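Does a ceasefire line count as a border?
Asked in: World Affairs

I keep seeing the Altell line shown on maps as if it were the border between Merach and Hartono. My atlas has it as a dashed line and calls it a ceasefire line. Which is right, and can people cross it?

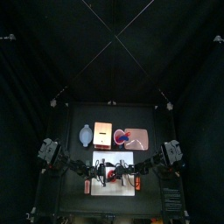
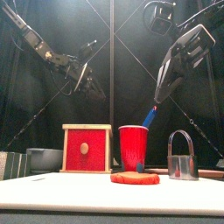

Page 1 of 7

Reply 1
Your atlas is right. The line was set by a military agreement and marks where each army had to stop. Neither government gave up its claim to land on the other side. A border needs a treaty, and talks on one broke down in June. The line is 233 kilometers long, with 43 observation posts. The monitors have no power to arrest anyone – they write reports.

Reply 2
It's a border. If there are soldiers on it and you need a permit, that's a border. Lawyers can call it what they want.

Reply 3
Reply 2 is mixing up two things. On crossing: the only civilian gate is at Proltport, and it takes around 800 people a day when it is open. Most are farmers or people with family on the other side. You need a permit from both sides, and a foreign passport with only one stamp will get you turned back. It closes without notice after any shooting, so call first.
Maps differ because publishers have their own rules. Some use a solid line for any line an army holds – check the key.

Last edited Tuesday, October 21, 2008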